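Went to the Omadham open day in Cillmont this afternoon. Two-arm robots handling small objects, free parking, bad coffee. Thread, because I took notes and I'm going to make you read them.

Background for new followers: I spent 15 years fixing packaging lines. I have been to a lot of demos. I have watched a lot of demos get quietly unplugged at 4 pm and never heard of again. So I come in grumpy and I try to leave fair.

The invite said "see our system handle everyday items with human-level dexterity." I'd like a law against that phrase. Which human? My uncle can't get a battery out of a remote.

Arrived at 1:30. Name badge, a tote bag, a sheet of paper with a number on it in very large type: 98 percent. I'll come back to the 98 percent.

First half hour was slides. I will spare you. There was a drawing of a warehouse with no people in it and a lot of blue sky through the windows, so somebody still cleans the windows.

The person running the tables was Edileuza Amaral and she was good. Answered what she was asked. When she didn't know, she said she didn't know and wrote it down. More of that at these things please.

The task on our table is what they call a handover. One arm holds an item, the other arm is supposed to take it. Phones, watches, that kind of thing. Items you'd see at a returns counter or a repair shop, which is the market they say they're after.

Why it's hard, quickly: both grippers have to agree on where the thing is, and for a moment both of them have hold of it. If one lets go early, you drop it. If one lets go late, you're pulling on somebody's property from both ends.

A stiff box is easy mode. A watch is a mean choice, and I give them credit for choosing it. The case is hard and the strap does whatever it likes.

Both of these are from our table, from the cameras down at the grippers:
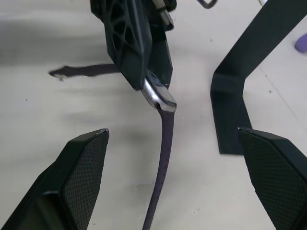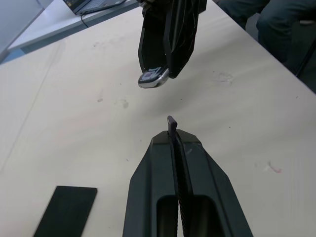 QUESTIONS I ASKED, AND WHAT I GOT

1. What does the 98 percent measure?
Grasps. As in, the gripper closed on the item and the item came up off the table. It doesn't include the handover, the part they invited us to come and see. Edileuza told me this straight out. The sheet of paper did not.

2. So what's the number for the handover?
"We're still collecting that." Fine. Then put that on the sheet in very large type.

3. How many different items?
40 in the set. I asked if any had been added since they started quoting the percentage. She said she'd check. I have her email and she has mine, so I'll post the answer if it comes.

4. Can I hand it something from my own pocket?
No. Insurance. I've heard "insurance" at every open day since I started going to them and I've started to think of it as a brand of robot.

5. What happens when the strap is twisted, or folded under the case?
This got the best answer of the day. She said the hanging end is the trouble. The arm with the watch has to present it so the other arm has something sensible to close on, and a strap gives you a long thin target that can swing. They'd like to grab the case every time. They can't always get at the case, since the first gripper is on it.

That's a real problem described by a person who has stood there and dealt with it. I'd have taken an hour of that over the slides.

6. How slow is it when no one's visiting?
She laughed. Same speed. I believe her, for what it's worth.

7. What does it cost?
"It depends on the deployment." OK.

Dirceu Medeiros was at the same table. He buys equipment for Caldeira, the electronics returns outfit over in Akdale, and he's the one person there I'd have paid to listen to.

His point: at his place the phone shows up in a padded envelope, inside a plastic bag, with a sticky note on it and half the time a charger wrapped around it. Getting it out of all that is most of the job. Passing a clean phone across a table is the bit his people do without looking.

He asked whether they had anything for the envelope. They have a slide for the envelope.

I asked him if he'd buy 2 of these tomorrow. He said he'd borrow one for a month if they sent somebody with it, and he'd want to pick the items himself. That's about as warm as a purchasing guy gets.

Things I liked, because I'm told I never say any:

The grip pads. The inside faces of the fingers have a fine crosshatch texture. I've seen people spend a fortune on fancy fingertips and then wonder why a metal watch case slides out.

Also liked: the camera views. You get to see what the gripper has to work with, and it's a lot of its own fingers and a lot of tabletop. If you've only watched the promo video shot from across the room, you'd think the machine had the same nice view you do. It does not – and I think every one of these companies should be made to show that view first.

Things I didn't like: the word "solved," used three times before the coffee. The sheet. The tote bag, which has already lost a handle.

Somebody will reply that I said the same about the bin-picking people back in May. I did. I stand by it. Have you seen a bin-picking cell in Cillmont? Send me the address.

Where I've landed: interesting research, decent team, a number on a sheet of paper doing a job it isn't qualified for. If they publish handover results on items they didn't choose, I'll read every page and say so here.

Edileuza, if you're reading this, the item question is still open. Also I think I walked off with your pen.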